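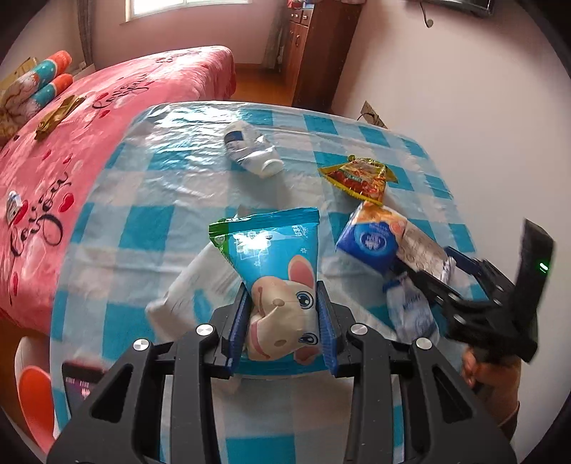

How many hand demos do we have so far?
We're at 2,000 as of this morning, all of them done with the hand-held grippers and all of them small household stuff — snack bags, tissue packs, bottles, that kind of thing.

Hi Rowena, so that's the big number out of the way! December was a good month for us. You asked for more of the messy parts this time, so I'll try to keep the bragging short.

The first half of the grant went into the Trenau lab, where everybody learned to work the grippers on a bare bench. Since then we've moved into real homes, and the demos look very different. People slow down. They reach at funny angles to get past a chair or the edge of a bed. Khairul Liem went through the first batch from the homes and threw out 43 takes, mostly because the person let go of the object before the fingers were properly open. We now ask everyone to wait a beat after each release, and that fixed most of it.

Soft packaging is still our headache. A bag of chips squashes differently every time you pinch it, and shiny film on a shiny tablecloth gives the Husimeo tracking software fits (I've sent them a very long email). Bottles are easy by comparison, as long as they don't roll.

Two-handed work is coming along. We have 25 people trained on it now, and the trick seems to be letting them practice with one gripper parked wide open while the other does the picking. It feels silly for ten minutes and then it clicks. 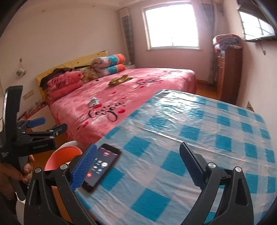

Jaws open over the table, second gripper held at the left.

On remote control, I don't have much to show you yet. The Tymoshchuk arm arrived late and the lag is worse than we were promised, so I've moved 2 weeks of that work into the next period. The money for it is unspent and I'd like to carry it over if that's okay with you.

Next up: the first training run on the home demos, more bags, and a visit to Griltska to see if their kitchen would suit us. I also need your sign-off on replacement finger pads — we go through them faster than I budgeted for. Khairul will send the spending sheet separately.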